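Making a folded paper lantern shade
Posted 07/06/2022 by Alistair Lennox

The Purves shade is the simplest one in the Salach set and a good place to begin. It prints on a single sheet of A3 card and fits over any battery tea light. Don't use it with a real candle.

What you need

A3 card, 157 gsm or close to it
A craft knife and a steel ruler
A bone folder, or the back of a butter knife
Double-sided tape, 6 mm wide
Tracing paper for the windows

I used to print on 126 gsm card. It folds more easily, but the shade sags after a week or two on a shelf.

Step 1. Print and score

Print at full size with scaling turned off. Check the ruler mark in the corner of the sheet before cutting anything. Score all the dotted lines while the sheet is still whole. Clear a table so the card can lie flat.
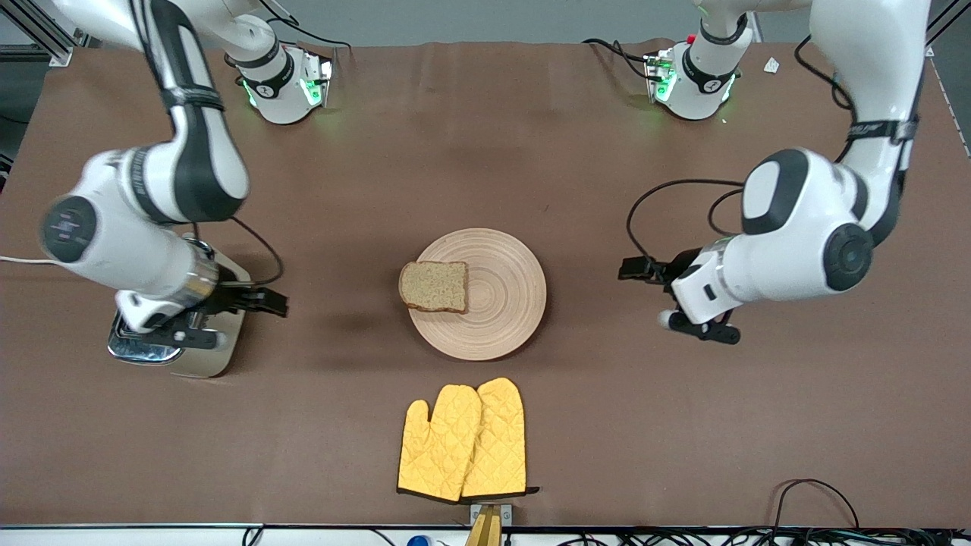

Robot arms and a silver toaster on a brown table.

Step 2. Cut the windows

Cut the windows first and the outline last. Start each cut at a corner and pull towards the middle of the line, then turn the sheet and do the same from the other corner. Change the blade when it begins to drag. The Wirero pattern has 59 small openings, so if you chose that one, allow an evening for this step alone.

Step 3. Back the windows

Cut the tracing paper 5 mm larger than each window on all sides. Tape it to the unprinted face, keeping the tape clear of the score lines. For the Anine pattern, one long strip will cover a whole row.

Step 4. Fold and join

Fold every line firmly, then open it out again. Put tape on the side tab, leave the backing on, and test the fit. When the edges meet, peel the backing and press the seam from the inside with the bone folder.

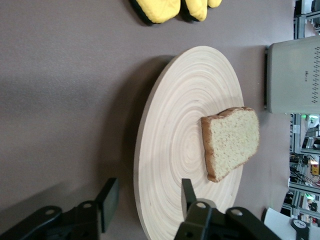 Step 5. Add the top ring

Bend the small tabs inwards and tape the ring to them, working on opposite tabs in turn. If the ring sits crooked, lift 2 tabs and press them down again.

Storing the shades

The side seam can be left untaped if you want to pack the shade flat. I use a paper clip at the top and another at the bottom. Mine have been in a drawer since May with a sheet of tissue between them, and the folds are still sharp.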